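Bed sheet

A bed sheet is a flat piece of cloth used on a bed, either between the mattress and the sleeper or between the sleeper and the upper covers. Sheets are made in standard widths to suit mattress sizes and are sold plain, dyed or printed. The word is also used loosely in some markets for a decorative cover laid over the made bed.

Types

A flat sheet is a hemmed rectangle. The top hem is normally deeper than the bottom hem, so that the two ends can be told apart when the bed is made. A fitted sheet has shaped corners and elastic, either at the corners only or along the whole edge. The depth of the corner pocket must match the depth of the mattress; a pocket that is too shallow will pull off under load, and one that is too deep leaves slack cloth on the sleeping surface.

Fibre and weave

Cotton, polyester and mixtures of the two account for most household sheeting. Linen is stronger when wet and dries quickly, but creases heavily. Microfibre polyester is light and holds printed colour well, though it takes up little moisture.

Plain weave passes each weft yarn over and under one warp yarn in turn. Percale is a close plain weave with a matt surface. Sateen floats the yarn over several others before it is tied down, giving a smoother face that snags more easily. Thread count is the number of warp and weft yarns in a given area. Counts are sometimes raised on the label by treating each ply of a yarn as a separate thread, and comparison between makers is therefore unreliable.

Printed sheeting

Printed designs are applied after weaving, by rotary screen, flat screen or digital inkjet. Rotary screen printing uses one perforated cylinder for each colour, and the length of the repeat is fixed by the circumference of the cylinder. Banded layouts place several unrelated patterns side by side - lattices, chevrons, plain strips - and often include a strip of lettering in which a short phrase is repeated across the cloth.

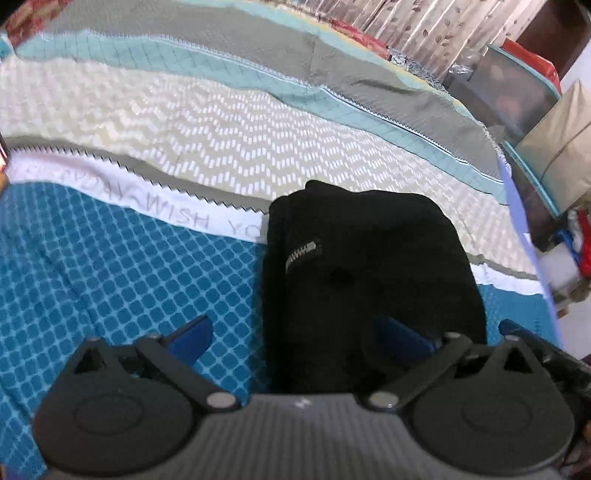
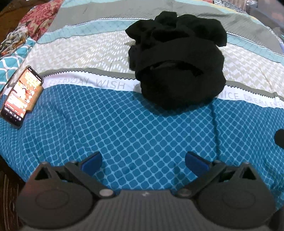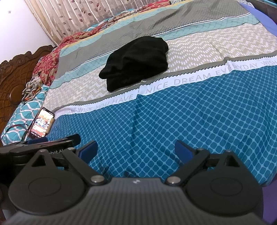

Banded printed bedding; the second and third views include a strip of repeated lettering.

Pigment prints sit on the surface of the fibre and are held there by a binder. They can be used on nearly any cloth but stiffen it slightly and wear at the folds. Reactive dyes bond with cotton and leave the handle of the cloth unchanged, but need steaming and several washes to clear loose dye. Disperse dyes are used for polyester and are fixed by heat.

The Dukton method grades printed sheeting for loss of colour after 9 wash cycles. A sample is compared with an unwashed piece under fixed lighting, and the adjacent white cloth is checked for staining.

Finishing

Cotton sheeting is singed to remove loose fibre ends, desized, scoured and bleached before printing. Shrinkage is reduced by compressing the cloth lengthways on a rubber belt. Easy-care finishes use a resin to link the cellulose chains; this limits creasing at some cost in tearing strength.

Care

White cotton tolerates a hot wash. Printed sheets are usually washed at a lower temperature, with similar colours, and dried out of direct sun. Cotton may be ironed at up to 150 °C if the label allows it, but polyester requires a cooler setting. Chlorine bleach weakens cotton over time and will strip many reactive prints.

See also

Bedspread
Duvet cover
Mattress protector
Pillowcase
Textile printing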